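Greens at Mavmont: an interview with the head greenkeeper 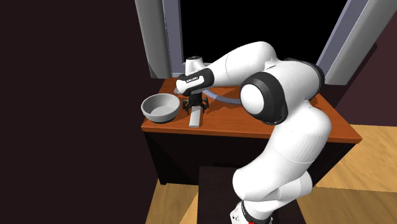 White robotic arm over a wooden table, computer rendering.

Mavmont closed its back nine in February to rebuild the putting surfaces. The head greenkeeper spoke to us between mowing and a drainage inspection, and started with the old soil.

"It was push-up construction, native clay with a bit of sand worked in over the years. Water sat in the top layer and the roots stayed short. By late summer you had moss on the low side of every green."

The new profile is a sand root zone, 12 inches deep, over a gravel blanket. Drain lines run in a herringbone pattern at 16-foot spacing and empty into the ditch beside the thirteenth. The contractor, Clodo, laser-graded the subgrade first and then shaped the surface to match it.

"If the two don't match, you get dry ridges and wet pockets, and you chase them with a hose for years."

Contours were kept close to the originals. The exception is the fourteenth, where the back tier had a slope of 5 percent. "At the speeds members want now, a ball wouldn't stop there. We took it down and got two more hole locations out of it."

Seed was chosen after a trial on the practice green. A bentgrass sold as Plinia was sown on one half and the existing blend on the other. Plinia filled in sooner and needed less water, but it produced more thatch.

"So it gets light topdressing every two weeks. Thin layers, brushed in dry. I would do that with any of the new bents."

Irrigation heads were moved to the collars, with a separate circuit for the surrounds — the bunker faces had been getting soaked every time the greens were watered. Each green can now be run on its own from the shed.

On play, the greenkeeper is cautious. Mowing height starts high and comes down in small steps. Carts will be held 100 feet back from the greens for the first season, and the limit is 200 rounds a day until the turf knits.

"People ask for a date. I look at the roots. When I pull a plug and it holds together, we open."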